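Robots and sharp things: notes for session 13

These are the notes I talk from, tidied up a bit, so don't expect polish. If you missed the June safety briefing, read the Hedel bench sheet first and then come back, as I'm going to assume you know where the stop buttons are (both of them!).

The big idea this time is that a robot arm that's fine on its own can become a different machine the moment you put a tool in its gripper. People look up the arm, see that it's slow and light, and relax. Then they hand it a kitchen knife. Your risk assessment has to cover the arm, the gripper, the tool, the thing being worked on and the space around them, all together. I bang on about this every year and I still get forms back with one line on them saying "arm is low power".
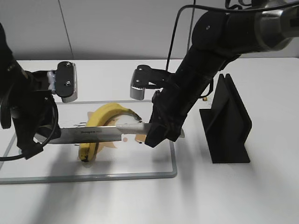

Course notes by the module tutor, Hestau teaching lab
Last updated August 18, 2019

Two arms on one knife is a lovely case to think about. One gripper has the handle and the other is on the spine of the blade, up near the tip, with a banana underneath. So who's in charge of the knife? If one arm stops and the other carries on, where does the blade go? I'd want both arms on the same stop circuit, and I'd want that written down and tested before anybody fetches any fruit.

House rules for blade work, then. Keep the speed at 20 per cent of maximum until I've signed your sheet, and nobody gets 100 per cent with a blade, ever, so please don't ask. Do your first runs with the blunt practice blade. Hands stay outside the taped line while the motors are live, even if the food has rolled somewhere silly. Losing power doesn't always mean a gripper holds on, so check what yours does (the Movgate and Abdella ones behave differently, and I've been caught out by that myself).

Swapping the food is a two-person job: 2 people, one at the stop button and one at the board, and you say out loud when you're clear. It feels daft for the first ten minutes and then you stop noticing.

For next time, write me one page on what should happen if the handle slips in the grip halfway through a cut. Bring it on paper, please, my inbox is a disgrace.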